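플로테오 공개 행사에 가다: 두 팔 로봇이 배우는 정리 정돈

입력 11월호 | 현장

플로테오(Ploteo)의 작업장은 역에서 버스로 여섯 정거장 떨어진 산업단지 안쪽에 있다. 1층은 금속 가공 업체가 쓰고 플로테오는 2층을 쓴다. 계단에 안내문이 한 장 붙어 있었고, 문을 열자 바로 신발장과 방문객 명부가 나왔다. 11월의 공개 행사는 오전 10시에 시작해 오후 4시에 끝났다. 기자는 오전 내내 작업대 옆에 있었고 점심을 먹은 뒤 다시 들어가 두 시간을 더 보았다.

이 회사가 하는 일은 로봇 두 팔로 집 안의 작은 물건을 다루게 하는 것이다. 집어서 옮기고, 담고, 꺼내고, 한쪽으로 치운다. 사람에게는 설명할 것도 없는 일이지만 로봇 쪽에서는 아직 제품이라고 부를 만한 것이 드물다. 플로테오도 판매하는 제품은 없다. 지금은 물류 설비 업체 모타웅(Motaung)의 위탁을 받아 작업 데이터를 모으고, 그 데이터로 학습한 제어 모델을 납품한다.

행사를 진행한 사람은 테오도르 시코라다. 그는 조작 팀을 맡고 있고 한국에 온 지 6년이 됐다. 한국어로 설명하다가 기술 용어가 나오면 영어를 섞었다. 인사말은 짧았다. 오늘 보여 줄 것은 완성된 시연이 아니고 평소 작업이며, 실패하면 실패한 대로 다음 회차로 넘어간다고 했다. 음악도 영상도 없었다.

첫 순서는 원격 조작이었다. 작업자가 의자에 앉아 양손에 손잡이를 쥐고 움직이면 작업대의 로봇 팔이 따라 움직인다. 손잡이의 방아쇠를 당기면 그리퍼가 닫히고 놓으면 열린다. 이때 팔의 관절 각도와 카메라 영상, 그리퍼가 벌어진 정도가 함께 저장된다. 작업 한 번을 처음부터 끝까지 기록한 것을 이곳에서는 '한 편'이라고 부른다. 행사 당일 아침까지 쌓인 이번 과제의 기록은 1,406편이었다. 모타웅과 계약한 최소 분량은 1,000편이라고 한다.

계약 분량을 넘겼는데 왜 계속 모으느냐고 물었다. 시코라는 버리는 것이 많다고 답했다. 중간에 작업자가 망설인 기록, 물건을 두 번 고쳐 쥔 기록, 조명이 바뀐 기록은 따로 분류한다. 고쳐 쥔 기록은 나중에 쓸 수 있지만 망설인 기록은 대체로 쓰지 않는다. 로봇이 멈칫거리는 것까지 배우기 때문이다. 그는 초기에 학습한 모델 하나가 물건 앞에서 매번 멈추는 버릇이 있었다고 했다. 원인을 찾아 보니 기록을 만든 작업자가 집기 전에 늘 한 번씩 손을 멈추고 있었다.

관람객은 두 조로 나뉘어 들어갔다. 기자가 속한 조에는 공업고등학교 교사 두 명과 학생들, 인근 포장 업체 직원, 그리고 육아 휴직 중이라는 기계 설계자가 있었다. 작업대 앞에는 바닥에 노란 테이프가 붙어 있어 그 안으로는 들어갈 수 없었다. 팔의 속도는 사람이 천천히 움직일 때와 비슷했다. 동작음은 작았고 그리퍼가 끝까지 벌어질 때만 짧게 소리가 났다.

원격 조작을 직접 해 볼 기회도 있었다. 기자는 세 번 시도해서 한 번 성공했다. 가장 어려운 것은 높이를 가늠하는 일이었다. 화면으로 보면 손가락이 물건 옆에 와 있는 것 같은데 실제로는 위에 떠 있다. 힘도 느껴지지 않는다. 손잡이에는 진동이 없고, 닿았는지 아닌지는 물건이 움직이는 것을 보고 안다. 포장 업체 직원은 첫 번째에 성공했다. 그는 지게차를 오래 몰았다고 했다.

학생 한 명이 게임 컨트롤러로 하면 안 되느냐고 물었다. 예전에 해 보았다는 답이 돌아왔다. 팔 하나는 가능하지만 두 팔을 동시에 움직이려면 손가락이 모자라고, 기록된 동작이 뚝뚝 끊긴다. 지금 쓰는 손잡이는 딘데티(Dindetti)라는 작은 공방에서 맞춘 것으로, 손목 부분의 베어링을 두 번 바꿨다. 무게를 줄이는 데 가장 공을 들였다고 한다. 하루에 네 시간 이상 쥐고 있으면 어깨가 먼저 아프다. 작업자들은 50분 일하고 10분 쉰다.

점심은 단지 안 구내식당에서 먹었다. 메뉴는 제육볶음과 미역국이었고 방문객도 식권을 사서 같이 먹었다. 옆자리에 앉은 교사는 학교에 산업용 로봇 팔이 한 대 있지만 수업에서는 정해진 좌표를 오가는 것만 가르친다고 했다. 물건이 매번 다른 자리에 놓이는 과제는 교과서에 없다. 학생들이 그 차이를 보면 좋겠다고 생각해 신청했다는 것이다. 버스비는 학교에서 나왔다.

오후에는 학습한 모델이 사람의 조작 없이 팔을 움직이는 순서가 이어졌다. 설명은 콘라트 지우코프스키가 맡았다. 그는 물건의 종류를 고르는 일을 한다. 과제에 쓰는 물건은 대부분 생활용품점과 문구점에서 산다. 그가 고르는 기준은 가격이 아니고 형태다. 표면이 고르지 않은 것, 눌리면 모양이 바뀌는 것, 속이 비쳐 보이는 것, 잡을 곳이 여러 군데인 것을 일부러 섞는다. 네모난 상자만으로 학습하면 시연은 잘 되지만 부엌에 가면 아무것도 못 한다고 그는 말했다.

지금까지 사들인 물건은 375점이다. 벽 쪽 선반에 번호를 붙여 보관한다. 부서지거나 휘어서 뺀 것도 번호는 그대로 남긴다. 예전 기록에 그 물건이 나오기 때문이다. 새로 산 물건은 바로 쓰지 않고 따로 모아 두었다가 시험에만 쓴다. 학습할 때 본 적이 없는 물건이어야 시험이 된다.

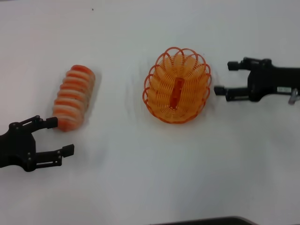
그가 까다로운 부류로 꼽은 것은 철사 바구니다. 색이 선명해도 살 사이로 작업대가 비치기 때문에 깊이 센서의 값이 들쭉날쭉하다. 테두리가 고리 모양으로 벌어져 있으면 어디까지가 바구니인지도 모호해진다. 손가락이 고리 사이로 들어가면 들 수는 있지만 놓을 때 걸린다. 마디가 여러 겹으로 볼록한 원통형 물건도 쉽지 않다. 옆으로 누우면 방향이 매번 달라지고, 어느 마디를 잡느냐에 따라 들렸을 때의 기울기가 바뀐다. 그리퍼의 손가락은 두 개뿐이라 한번 기울면 바로잡기 어렵다.

작업대 표면을 흰색으로 한 것도 시험을 거친 결과다. 처음에는 나뭇결이 있는 판을 썼는데 모델이 물건의 위치를 나뭇결로 외워 버렸다. 판을 돌려 놓자 성공률이 크게 떨어졌다. 무늬가 없는 흰 면에서는 그런 문제가 줄었다. 대신 그림자에 민감해졌다고 한다. 오후에 해가 들면 블라인드를 내리고, 조명은 켜 둔 채로 하루를 보낸다. 다음 과제에서는 반대로 여러 무늬의 깔개를 무작위로 바꿔 가며 기록할 계획이다.

자동 동작은 기자가 본 동안 절반 넘게 성공했다. 실패하는 모양은 비슷했다. 손가락이 물건 옆까지 가서 조금 일찍 닫히거나, 물건을 밀어 놓고 빈 자리를 집었다. 그러면 직원이 정지 단추를 누르고 물건을 다시 놓은 뒤 결과를 표에 적었다. 성공했을 때 박수를 친 것은 학생들이었고 직원들은 표를 적느라 바빴다.

질문 시간에는 일자리 이야기가 나왔다. 포장 업체 직원이 이 기계가 언제쯤 자기 회사에 들어오겠느냐고 물었다. 시코라는 시기를 말하지 않았다. 상자를 쌓는 기계는 이미 여러 공장에 있고, 플로테오가 다루는 것은 그 앞뒤로 남는 자잘한 일이라고만 했다. 설비 가격에 대한 질문에는 위탁사와의 계약을 이유로 답하지 않았다.

유지 보수에 관해서는 답이 자세했다. 가장 자주 바꾸는 부품은 손가락 끝의 패드다. 닳으면 미끄러지고, 새것으로 바꾸면 마찰이 달라져 모델이 며칠 동안 서툴러진다. 그래서 양쪽을 한꺼번에 바꾸지 않는다. 케이블은 손목이 도는 쪽에서 먼저 상한다. 카메라 위치가 조금만 틀어져도 결과가 나빠지므로 아침마다 기준판을 놓고 맞춘다. 여기에 20분이 걸린다.

내년 봄에는 작업장을 플리르콜포르트(Plirkolport)라는 공동 연구동으로 옮긴다. 같은 층에 부엌을 꾸며 서랍과 싱크대 앞에서 기록을 시작한다는 계획이다. 작업대를 벗어나면 팔을 받침대에 고정할지 바퀴 위에 올릴지부터 정해야 하는데, 두 사람의 의견이 아직 다르다. 지우코프스키는 고정하자는 쪽이고 시코라는 바퀴를 달자는 쪽이다.

4시가 조금 지나 관람객이 모두 나간 뒤에도 직원들은 남아 그날 기록을 분류했다. 다음 공개 행사는 이전을 마친 뒤에 열린다. 신청은 회사 홈페이지에서 받으며 중학생 이하는 보호자와 함께 와야 한다. 주차는 단지 정문 옆 공영 주차장을 이용하면 된다.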